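We use cookies to improve your visit to this site. By continuing, you accept our cookie policy.

Visit to the Clisstead Paper Mill and Archive

By Ximena Huenchumán
Sun 1 June
Reading time: 2 minutes

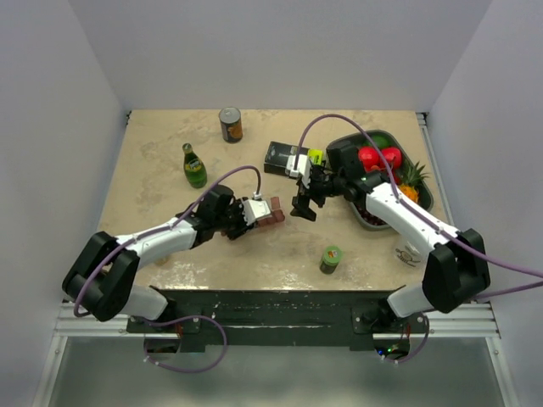
The Regional Heritage Office accepted an invitation from the Clisstead mill to attend its spring open day and to review the condition of the paper archive kept on the upper floor. The delegation consisted of Cengiz Sarıgül, Rocío Cáceres and the undersigned. We were received at the east gate by the mill director, Nicanor Jaramillo, and were given access to all working areas except the boiler house, where repairs begun in March had not been completed.

The tour opened in the rag room. Cotton and linen offcuts are sorted by hand, cut into strips and left to soak before beating. The mill operates two beaters, the older of which was brought from Sasov when the works there closed. Mr. Jaramillo explained that the older machine gives a longer fiber and is reserved for conservation papers. The noise in this area is considerable, and visitors were provided with ear protection.

In the vat house, members of the public observed the forming of sheets and were allowed to try the work under supervision. A team of two can produce about 2,000 sheets in a week, depending on weight. The finished sheets are pressed between felts and hung in the drying loft, which has adjustable shutters on both long walls. Ms. Cáceres noted that several shutters on the north side no longer close fully. The director confirmed that replacements are on order from a joiner in Ledesma.

The archive was presented by its keeper, Macarena Jara. It holds 1,246 sample books and 696 molds, the latter stored upright in open racks. The sample books are well cared for, and most have been rehoused in acid-free boxes. The molds are in more varied condition. Eighteen require urgent attention to the wire covers, and a further group shows corrosion along the lower rail. Mr. Sarıgül recommended that the racks be moved away from the outer wall before winter.

Public attendance was strong throughout the morning, and the line for the vat house at times reached the courtyard. Signs on the stairs to the loft were difficult to read, and a second handrail would be welcome. Lunch was served in the former counting house.

The Office will send its written recommendations to the director, together with the application form for the Limel conservation grant. A second visit will be arranged once the boiler house is accessible.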